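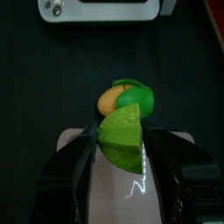 Fig. 1. A lime-green plastic wedge held between two flat black faces.

Search this site
Search

Unit 3: Simple Machines — The Wedge and the Inclined Plane

Reading for this unit: the chapter on inclined planes, then the one on wedges. Skip the part on screws for now. We return to it in November with gears.

What a simple machine does

A simple machine changes the size or the direction of a force. It does not create energy. If you push with a small force over a long distance, the machine can give back a large force over a short distance. The product of force and distance going in is at least as large as the product coming out, and in practice it is larger, since some of the work goes to friction.

We use two numbers to describe this. The mechanical advantage is the output force divided by the input force. The efficiency is the useful work out divided by the work in. Keep the two apart in your notes. A machine can have a high mechanical advantage and a low efficiency at the same time, and the wedge is the usual case.

The inclined plane

Suppose a crate with a weight of 400 newtons has to go up onto a loading dock. Lifting it straight up takes 400 newtons. Sliding it up a smooth ramp at 30 degrees takes the weight times the sine of the angle, or 200 newtons, but the ramp is twice as long as the dock is high. The work is the same either way as long as we leave out friction.

With friction, the force up the ramp is

F = W (sin a + m cos a)

where W is the weight, a is the angle of the ramp and m is the coefficient of friction. Work through the crate again with m = 0.2. You should get close to 235 newtons.

The wedge

A wedge is an inclined plane that moves. In the ramp problem the plane stays put and the load travels along it. In the wedge problem the plane is driven under or into the load, and the load moves off to the side. For a wedge with no friction, the ideal mechanical advantage is the length of the slope divided by the width of the thick end. A long thin wedge gives more force and less movement. A short fat one gives more movement and less force.

Axes, chisels, doorstops and knife blades are all wedges. So are the shims used to level a cabinet. Some have two sloping faces and some have one sloping face and one flat face. For the second kind, draw the flat face along your reference line and the algebra gets shorter.

Friction and self-locking

Friction matters more for wedges than for almost anything else in this course. A doorstop with no friction would shoot out as soon as the door leaned on it. The rule for a single-sloped wedge with the same friction on both faces is that it stays in place when its angle is less than twice the angle of friction. The angle of friction is the angle whose tangent is m.

Example. A rubber doorstop has m = 0.6 against both the floor and the door. The angle of friction is 31 degrees. Any wedge angle under 62 degrees will hold, so a normal doorstop has plenty to spare. Now put it on a floor with m = 0.05. The two surfaces are no longer the same and the rule has to be changed: use the sum of the two angles of friction in place of twice one of them.

This rule leaves out the weight of the wedge itself. For small wedges under large loads that is fine.

Common mistakes

Drawing the normal force straight up. It is at a right angle to the surface, and on a sloping face that is never straight up.

Pointing friction the wrong way. Friction on the wedge acts against the way the wedge is sliding or about to slide. When the wedge is being pulled out, it turns around.

Mixing up the half angle and the full angle on a two-sided wedge. Check which one the problem gives you.

Problems

1. A load of 1,000 newtons is pushed up a smooth ramp at 30 degrees. Find the force needed along the ramp.

2. Repeat problem 1 with m = 0.25.

3. A single-sloped wedge has a slope 12 cm long and a thick end 3 cm wide. Find the ideal mechanical advantage.

4. The same wedge has m = 0.1 on both faces. Will it stay in place under a load? Show the two angles you compare.

Hand in problems 2 and 4 with full force diagrams. Problems 1 and 3 are for practice, and the answers are on the back page of the packet.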